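From the Sollia Street Kitchen: The Lettuce Item

Members will recall that our last newsletter promised a serious piece on food waste. What follows is a piece about lettuce, and I'd ask you to bring the same gravity to it.

The Groruddale veg share went cos-heavy this spring. Romaine, if you're from a supermarket. Every household box had several heads in it, and by the second delivery we were getting the sort of messages usually reserved for zucchini season. One member asked whether the lettuce could be paused. It can't be paused. It's lettuce, and the people at Breston grow it at the speed it likes.

So, storage. Get the heads out of the box and onto a tray while you sort out which ones are going in the fridge and which ones are tonight's dinner. Any tray with a lip will do. Ours is a yellow-orange plastic thing of a cheerfulness out of all proportion to its duties, and it holds three heads of romaine without complaint.

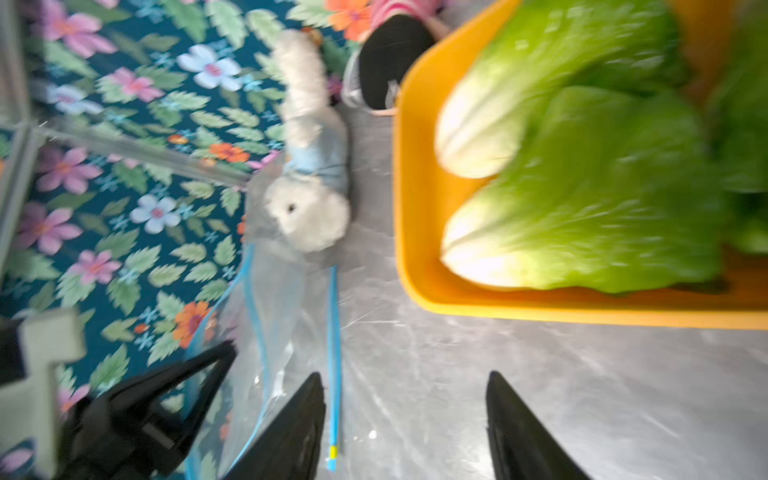 Leave the base on. I know it's tempting to trim everything the minute you get home and feel organised, but a whole head with its pale end intact keeps its crunch far longer than a pile of leaves. Don't wash it yet either. Pull off anything brown, shake out the grit and whatever has been living in there rent-free, and stop.

Then bag it. We've tried the alternatives at the kitchen with an open mind. The damp tea towel works nicely until somebody needs a tea towel. The beeswax wrap made a lovely hat for one lettuce and did very little for the rest of it. The special crisper box cost $30 and is now where we keep the biscuit cutters. A zip-top bag, the larger size, remains the winner, and if you rinse it out and peg it on the line it'll do you for months. Push most of the air out before you close it, but don't squash the leaves flat. Run your finger along the seal twice. Everyone thinks they closed it the first time.
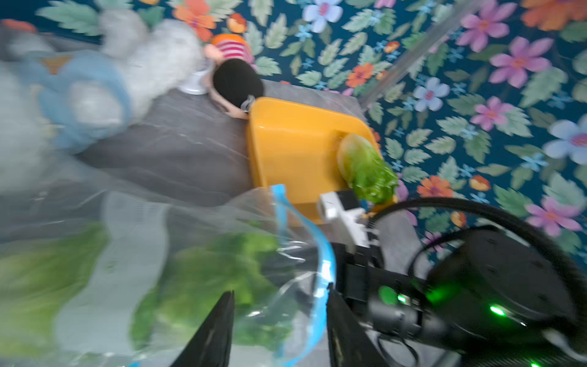

Bagged heads go in the crisper, away from the apples. Seven days is our house rule and they'll often go longer. If the outer leaves have given up by then, peel them off and carry on with what's underneath, which is a fair approach to most things in the back of a fridge.

For those already past the salad stage: cut a head lengthwise, oil the cut side and give it 90 seconds in a very hot pan. Lemon, salt, a bit of parmesan if there's any left. The Maurya Road end of the membership swears by lettuce soup with peas, and has sent in the recipe twice, so it will run in the November issue whether we like it or not.

Spare zip-top bags can be left in the tub by the kitchen door. Clean ones, please.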